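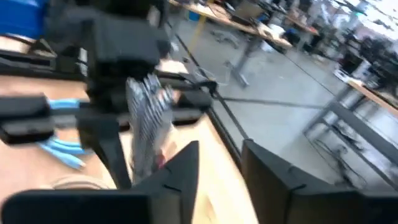
3 示范数据的采集

3.1 任务与总体思路

织物操作一直是双臂模仿学习里最让我们着迷的一类问题。刚性物体被夹住之后，位姿基本由夹爪决定；一块布被提起之后，形状还在继续变，下垂的部分会摆动、打卷、贴到桌沿上，而这些变化恰好决定了第二只手应该去哪里接。我们希望策略能够从示范中学到这种“等一下再接”的时机感，因此在设计采集流程时，把两臂之间的交接放在了最核心的位置，单臂的抓取和摆放只作为前后衔接的动作来录制。

本节介绍数据集 Dradine 的采集过程。全部示范由操作员通过主从遥操作完成，从端为两只安装在同一工作台上的机械臂，末端均为平行二指夹爪。每条示范包含一次完整的“提起—展开—交接—放下”，中途失败的片段也予以保留并单独标记，其用途见3.5节。最终进入训练集的有效示范共1,000条，覆盖40件不同的织物，包括毛巾、方巾、薄围巾、枕套和若干裁剩的布料。

3.2 硬件与遥操作接口

主端采用与从端运动学同构的小型操纵臂，关节角一一对应，夹爪开合由食指扳机控制。我们最初尝试过用手柄直接给定末端位姿，操作员上手很快，但一到交接阶段就容易出现腕部翻转，录下来的轨迹里夹杂着大量与任务无关的避奇异动作。换成同构主端以后，轨迹一下子干净了许多，操作员也普遍反映“手知道自己在哪里”。这一改动对后续训练的帮助之大，超出了我们自己的预期。

遥操作软件 Bonness 负责主从同步、时间戳对齐和片段切分。它在每条示范开始前检查各路数据流是否到齐，缺一路就拒绝开始录制。这个设计看上去苛刻，早期也确实惹来不少抱怨，可是自从启用以后，我们再也没有遇到过录完半天才发现少一路图像的情况。片段的起止由操作员脚下的踏板触发，两手因而可以始终留在主端上。

主端没有力反馈。对于刚性装配，这会是明显的短板；对于轻薄织物，夹持力本身很小，操作员主要依靠视觉判断布是否已被夹住。我们在操作台一侧放置了显示器，实时显示腕部相机画面，操作员既可以直接看工作台，也可以看屏幕。熟练之后，多数人在接近和闭合夹爪时看屏幕，在大幅移动时抬头看实物，这种切换非常自然。

3.3 腕部视角

每只机械臂的腕部各有一台小型相机，镜头朝向夹爪前方。图2给出了一帧腕部图像：本臂的两根黑色指尖分占画面左下和右下，因距离镜头过近而失焦；左侧是另一只黑色机械臂，夹爪上夹着一块黑白花纹的织物，布面带有明显的运动模糊。浅色木质台面之外，可以直接看到实验室的地面和远处的工作台。

我们对腕部视角寄予厚望，图2这样的画面也很能说明理由。首先，指尖始终出现在图像的固定区域，网络无须借助外参标定就能获得目标与夹爪之间的相对位置。对于交接动作，最需要知道的正是这一相对量。其次，视角随手臂移动，同一块布会在不同距离、不同倾角下反复出现，一条示范天然带有丰富的外观变化，这对样本数量有限的织物类别格外宝贵。

代价同样清楚。近处的指尖失焦，接触点附近的纹理不够锐利；手臂或织物运动较快时，图像模糊；背景随视角大幅变化，台面以外的家具、线缆和窗口亮光都可能进入画面。我们曾认真讨论过是否用幕布围住工作台，以获得整洁的背景。最后决定保持原样。一方面，策略在部署时面对的就是这样的房间；另一方面，预实验表明，只要训练数据里的背景足够多样，网络很快就会学会把注意力放在指尖附近。看到注意力热图第一次稳稳落在布边上的那一刻，整个课题组都十分兴奋。

对运动模糊，我们也采取了宽容的态度。模糊帧一律不剔除，只要求时间戳连续。模糊的方向和程度携带了速度信息，而织物的摆动恰恰是单帧清晰图像难以表达的内容。4.2节的消融实验将比较保留与剔除模糊帧两种设置。

3.4 采集规程

规程的目标是让示范在“做法”上一致，在“条件”上多样。做法上的一致包括：提起布料时先夹角，再抬升；交接前持布的一侧保持悬停，待下摆幅度明显减小；接布的一侧从侧面进入，避免由下向上穿过布面；两侧夹爪都闭合后，原持布一侧才能松开。这几条写在操作台旁的卡片上，新操作员在正式录制前要先完成一组不计入数据集的练习。

条件上的多样由任务调度脚本 Manríquez 安排。脚本在每条示范开始前随机给出织物编号、初始摆放区域、初始折叠状态以及由哪一侧先提起。操作员按照提示摆放布料，但不必追求精确，手放下去是什么样就是什么样。我们非常喜欢这一点随意：它带来的皱褶形态，远比任何程序化生成的初始状态更接近日常。

光照没有特别控制。房间尽头的亮度随时段和天气变化，采集安排在上午和下午的不同时段进行，曝光由相机自动调节。少量片段在手臂转向明亮一侧时出现短暂的过曝，我们同样予以保留。

花纹的选择也值得一提。纯色织物容易分割，却很难判断是否翻面；条纹和格纹能够清楚地显示布面的扭转，但在快速运动时会混成一片灰色。数据集中两类织物都有足够的比例，并特意加入了几件正反面花纹不同的样品。在后续实验里，正是这些“难看懂”的布料最能拉开不同方法之间的差距。

采集节奏方面，熟练操作员完成一条示范，连同复位，平均需要约73秒。复位时间主要花在把布料重新摆放到指定区域。我们尝试过让机械臂自己完成复位，即把上一条的终态直接作为下一条的初态，速度确实更快，但初始状态会逐渐集中到台面中部，多样性下降，最终只在练习阶段沿用了这种做法。

3.5 标注与筛选

每条示范录制结束后，操作员立即通过踏板给出成功或失败的标记，随后由另一名标注者回看腕部视频进行复核。成功的标准是：布料完成交接，放下时不与台面边缘接触，且整个过程没有落地。对于两次判断不一致的片段，由两人共同回看后决定。

失败片段分为三类：未夹住、交接中脱落、布料缠绕在夹爪或线缆上。它们不参与行为克隆的训练，但在训练成败判别器时极为有用。尤其是交接中脱落的片段，脱落之前往往有一小段布料在指间缓慢滑动的过程，腕部画面中能够看到花纹相对指尖的位移。判别器对这类信号十分敏感，我们据此在策略执行时加入了重新夹持的触发条件。

数据清洗由工具 Filtham 完成，内容包括检查时间戳间隔、去除起止处的静止段，以及核对夹爪指令与实际开度。静止段的去除需要格外小心。按照3.4节的规程，交接前的悬停是示范的组成部分，如果仅凭关节速度判断，很容易把这段等待一并删掉，得到的策略便会过早伸手。早期版本就犯过这个错误，训练出的策略动作流畅，却总在布料还在摆动时急着去接。修正后的规则只裁剪首个动作之前和最后一个动作之后的部分，中间的停顿原样保留。

3.6 数据格式

每条示范保存为一个独立目录，包含各路图像序列、两臂的关节角与夹爪开度、主端指令、片段标记以及织物编号。图像与关节数据按照各自的原始频率存储，不预先重采样，由训练代码在读取时对齐。动作以主端指令为准，观测以从端实测值为准，二者之间的滞后由训练代码读取同一时钟下的时间戳得到。

训练、验证与测试按照织物划分，同一件织物只出现在其中一个子集里。若按片段随机划分，网络有可能记住某块布的花纹和垂落习惯，测试结果会偏于乐观。按织物划分之后，测试难度明显提高，而策略仍能在从未见过的布料上完成交接，这是整个采集工作中最令我们振奋的结果。具体的成功率以及与基线方法的比较见第4节。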